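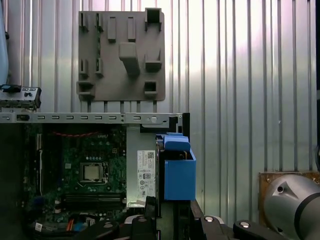

Dorottya Bíró
Member, home and shared workshop builds

Arm keeps catching the drive bracket when it reaches into a PC case - any ideas?

Hello all! I'm building an arm that can strip old desktop computers for parts, at the shared workshop in Weltham, and I'm having the best time with it. The tower goes on its side, the gripper comes in from over the open side, and the plan is to have it lift out the memory first and work up to bigger bits later.

Getting to the memory slots is fine. My trouble is the blue plastic drive bracket, because it sticks out from the edge of the chassis and the jaws are quite chunky. If I come in at a slant I brush the latch tab. If I come in straight down I run short of reach near the far side of the board. I've set a clearance of 15 mm around the bracket and it still touches on perhaps one go in four.

Do I move the case, change the path, or make slimmer fingers? I'd love to keep the bracket in, as getting that out is meant to be a job for the arm too (one day!).

Periklis Chatzigeorgiou
Regular

Lovely project! I'd leave the fingers alone for now and sort the path. Add a waypoint high above the board, well clear of everything, and make the arm go there before every pick and after every pick. Then only allow straight up and down moves below that height. Mine sits 400 mm above the bench and I haven't clipped a case since.

For the reach, turn the tower so the memory is on the side nearest the base. Screw a couple of stops to the bench as well, so each case lands in the same spot. And check where your software thinks the widest part of the gripper is - I measured mine at the fingertips and forgot the bolts and knuckles further up. Took me 3 evenings to spot that.

Samuele Rinaldi
New member

just take the bracket out by hand first? two minutes

Dorottya Bíró

Periklis, it was the gripper width! I'd put in 58 mm and that's only the tips. Off to measure it properly, and I'll turn the case round while I'm there. Thank you!!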